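Notes for week 6, group riding and pacing on long climbs. Bring these on Friday, printed or on your phone.

## 1. What a long climb asks for

A long climb, for this course, is anything over 30 minutes at steady effort. Short hills can be ridden on leg strength alone. On a long one you are limited by how much fuel you carry and how well you hold back in the first third.

Our reference climb is Brelby: 940 meters of gain from the bridge to the top, with the steepest part in the middle. Most riders in last year's group started too hard and lost time above the second hairpin.

## 2. Setting a pace

Use breathing first and numbers second.

- **Easy:** full sentences
- **Steady:** short phrases
- **Hard:** single words

Stay at steady until the last quarter of the climb. If you have a power meter, find your average for the first ten minutes and try to match it for the rest. Heart rate lags behind effort and drifts up in heat, so don't chase it.

Cadence is personal. If you are grinding and your knees complain, shift down. If you are bouncing on the saddle, shift up.

## 3. Worked case: Sérgio Cardoso at Fiore

Sérgio rode the Fiore loop in October and let us use his file. His average power for the climb was 240 watts. The first five minutes were at 307. By the halfway point he was under 220, and he never got it back. His ride partner started at 245, was behind him for most of the climb, and finished ahead.

Work out for yourselves where the gap closed. The profile is on the back of the handout from week 5.

## 4. Eating and drinking

Eat before the climb starts. It is hard to chew and breathe at steady effort, and harder above that. One bottle per hour is a fair start on a cool day — more if it's hot. Practice with the food you plan to use on the Deltetti ride.

## 5. Riding in the group

Leave a bike length on steep ground. Riders who stand up push the bike backward a little, and that is how front wheels get touched. Call it before you stand.

On the descent, spread out. Look through the turn and brake before it. Keep your hands in the drops.

## 6. For next time

1. Ride one climb of any length at steady effort and write down how it felt at each quarter.
2. Read the Clanent route sheet. It has about 1000 meters of climbing, split over three hills.
3. Check your brake pads and your lowest gear. 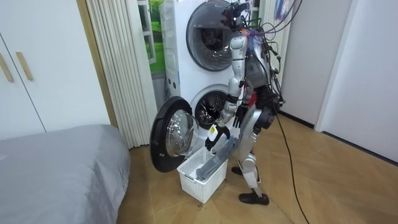
Bring your notes from item 1 with you. We will start with them and then go over the Clanent hills in order.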